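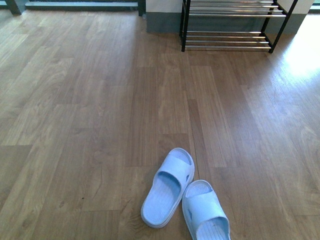
Ivbridge asked whether a two-finger gripper can pick up a soft slide as reliably as a laced shoe, and remarked that most comparison pages test rigid blocks and leave the buyer to guess about everything else. The question is a fair one, and the Household Footwear Kit was put together in response to it.

## Zusia G2 Gripper: Household Footwear Kit

The kit is intended for laboratories and integrators who wish to compare grippers and cameras on an ordinary tidying task. Footwear is picked up from the floor and placed on a rod shelf, with the toes toward the wall. The same task may be run with the Zusia G2, with the Jaiswal parallel gripper, or with any gripper that accepts the supplied adapter plate.

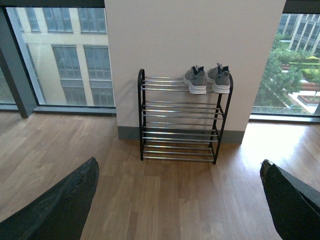
Each kit contains the following:

- Zusia G2 two-finger gripper with dark textured pads
- Wrist camera bracket and 600 mm cable
- Adapter plate for Jaiswal and Helladov arms
- 5 spare pad sets
- Printed test procedure and score sheets

### Test procedure

A full comparison consists of 38 placements per gripper. The operator records the grip point, the closing force setting and the final position of each item. Arm speed must remain unchanged between grippers. An item that rests on the rods without support for 30 seconds is scored as placed.

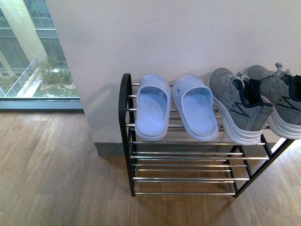

Slides and sneakers are scored separately. A slide offers a wide strap and a thin sole edge, and the choice between them affects the approach angle. A sneaker may be taken by the heel or across the collar. Results for the two types should not be averaged.

### Camera options

The wrist camera is recommended for the final approach, when the fingers and the shelf edge must be seen together. The head camera gives a wider view and is better suited to locating items on the floor. The Helladov controller accepts both inputs; switching between them is set in the task file.
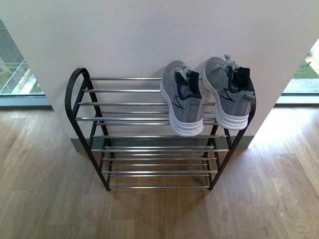 Shelf rods that reflect daylight can disturb depth readings. Users working near large windows are advised to complete both gripper runs at the same time of day and to note the lighting on the score sheet.

### Ordering

Kits ship with the adapter plate unmounted. Replacement pads and additional score sheets may be ordered separately. Please state the arm model and controller version with every order.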